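How Do You Teach a Robot to Pick Something Up?
By Ruby-Lee Sheehan
December 2, 2023

Have you ever tried to explain to somebody how to tie a shoe, using only words? It's really hard! Most of the time you give up and say, "Watch me." Well, it's pretty much the same with robots. I teach one called Tidel, and I do an awful lot of "watch me."

There are two ways to do it. The first is to hold the robot's arm and move it yourself, like helping a little kid swing a bat. The arm remembers where you pushed it. The second way is my favorite – remote control. I hold a handle, and when I turn my wrist, the robot turns its wrist too. When I squeeze, its fingers close.

I do a lot of my remote control practice in a computer world, a bit like a video game. If I drop something there, I don't have to sweep it up! 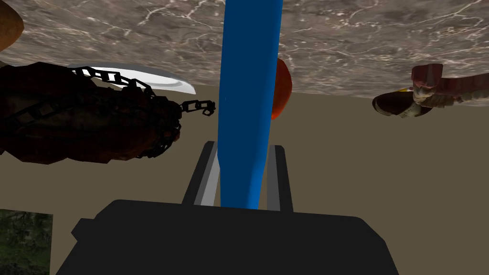 The gripper's two fingers, one on each side of a long blue object.

See how the fingers come up on both sides? Getting them lined up is the tricky part. There's other stuff close by (look for the chain!), so I have to steer carefully and not bump into it.

One try is called a demonstration. You might think one would be plenty, but it isn't. My friend Finbarr and I saved 153 of them in November, and we threw out 7 where I squeezed too soon. Oops.

Then the computer studies all the good tries and looks for what they have in common. After that, Tidel gets a turn with my hands off the handle – and I hold my breath every time.

Want to try it at home? Ask a friend to close their eyes, then guide their hand to pick up a spoon. Now do it again using just your voice. Which was easier?

Last updated: December
Questions? Write to Ruby-Lee at Stavent | © 2023 Stavent | Back to top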